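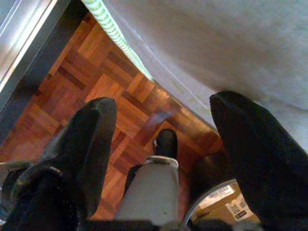

How does a government buy a bridge?

Reading time: 3 minutes

If you want a new pencil case, you go to a shop, find one you like and hand over the money. Governments need to buy things too, only bigger: bridges, school dinners, several thousand chairs. They can't just wander into the first shop they see, and they certainly can't pop round to Uncle's shop because Uncle is nice.

The money isn't theirs, you see. It comes from taxes, so it belongs to everybody in the country, including your neighbours and the person who sold you that pencil case.

So there is a sort of contest, called a tender.

Let's say the town of Iseck wants a footbridge over its river. The town hall writes down exactly what it needs. How long? How strong? May it be pink? All this goes into a document, and the document is usually very boring. Iseck's had 282 pages, and 71 of them were about railings.

Next, the town hall tells everyone about the contest. This matters more than it sounds. If you pin the notice up behind a door in a locked corridor, only the people with a key will enter. Most countries now make their officials put big tenders on a website.

Then the builders send in their offers, called bids. Iseck gave them 90 days. Two companies had a go, Parel and Liseo. Each bid stayed sealed until the last day, so that neither could peek at the other's price and knock off a penny.

After that, a group of people opens the bids and gives them marks. The cheapest one doesn't always win. A very cheap bridge may be cheap for a reason, and you would rather not find out the reason halfway across.

What if somebody cheats?

It happens. A minister might write the rules so that only a friend's company fits them: "The builder must have a blue door and a dog called Rainer." Real ones are sneakier than that, but not always by much.

This is why newspapers, judges and the other parties in parliament like to read the boring document. If they find something odd, they ask the minister about it, loudly. The contest may have to be run again. The minister may have to resign, a grown-up word for leaving your job before somebody makes you.

Iseck chose Liseo in June. The railings are green.

Last updated March 2021

Comments (3)

bridgefan9: why cant it be pink

Mum of two: My son has now asked for sealed bids on who does the washing up. Thanks for that.

toad3702: our school got new chairs and they are worse than the old chairs. was that a tender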